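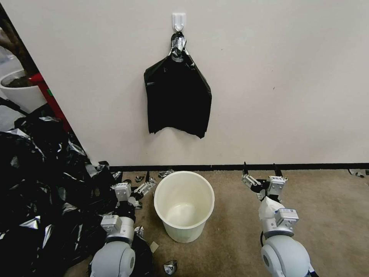
## Setting up the bag and bucket task

Use this page if you are running the pickup exercise at the Polldale robotics club for the first time. The two-arm robot works at floor level. It picks up black plastic film and small scraps and drops them in the bucket. Allow two people per session, one at the controls and one beside the stop button.

### Before you start

1. Stick a small adhesive hook to the wall and hang a garbage bag from it by the handles. Knot the handles over the hook.
2. Stand the white bucket on the carpet in front of the baseboard, a little to the right of the bag. It should be empty.
3. Heap the crumpled black bags to the left of the bucket.
4. Scatter a few silver and paper scraps near the bucket. Put at least one against the baseboard, where the grippers have trouble.
5. Open the log and enter the next run number. The June sessions ended at 3491.

### Running it

Start with the right arm and the loose scraps. Close the gripper slowly and lift straight up before moving sideways. Thin film slips out if you swing too early.

Use the left arm for the heap. Take hold of a fold near the top. If the film bunches around the lower part of the arm, stop, back off and let your partner clear it by hand with the arms paused.

Do 3 runs, then swap places. Faraji Gachanja's settings are saved under "Stiltberg" in the control menu. Load those and leave the grip force at 2 until you've finished your first session.

### Logging

Write down dropped pieces, stops and anything left stuck to an arm. Questions about the log go to Mirjam Brunner.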